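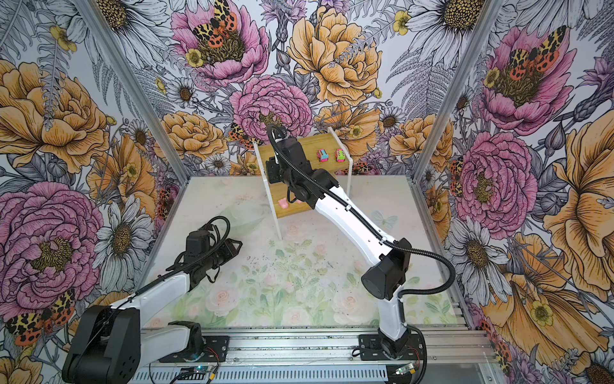
Buppha Ratanaporn started drawing wallpaper because she could not find one with enough moths in it. "I wanted them big, and I wanted spots on them," she says. "Most papers give you a butterfly in a corner and that's it."

The pattern that came out of this is called Berow, and it is sold by Hukik, the small firm she runs with Charoen Kaewkla. It has pink and golden-orange peonies, daisies, ferns, buttercups and a purple flower that customers call a thistle. Ratanaporn lets them. "It started as a thistle. Then I changed the leaves – I don't know what it is now."

All the outlines are in black ink. She drew the peonies first, at the size they would be printed, and fitted the moths in later. One sits right in the middle of a pink bloom, and that one took her most of November. "The wings kept getting lost in the petals. I drew it 16 times."

Kaewkla looks after the printing and the samples. He says people worry about using such a large print in a small space, and they usually ask for it on one wall only. He tells them to try three.

"With one wall it looks like a poster," he says. "With three you stop looking for where it ends."

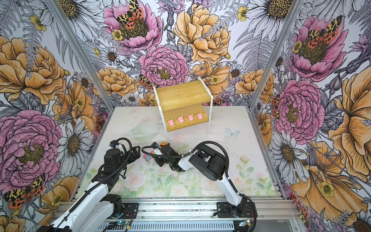
Corners are the hard part. Kaewkla does not try to carry a flower around them. He cuts the paper there and starts the next wall fresh, and a plain metal post covers the cut well enough.

The floor was a longer argument. Ratanaporn wanted gray. Kaewkla wanted the pale one with pink roses and green leaves, and he got it. "I still think it's a lot of flowers," she says. "But the roses are soft, so the walls stay in front."

She is stricter about furniture. Light wood is fine with this paper, and so is anything clear. Dark wood she would leave out.

Hukik has sold 331 rolls of Berow so far. The next pattern, Sturkholm, will have ferns and moths and no peonies. Kaewkla has asked for one peony. She is thinking about it.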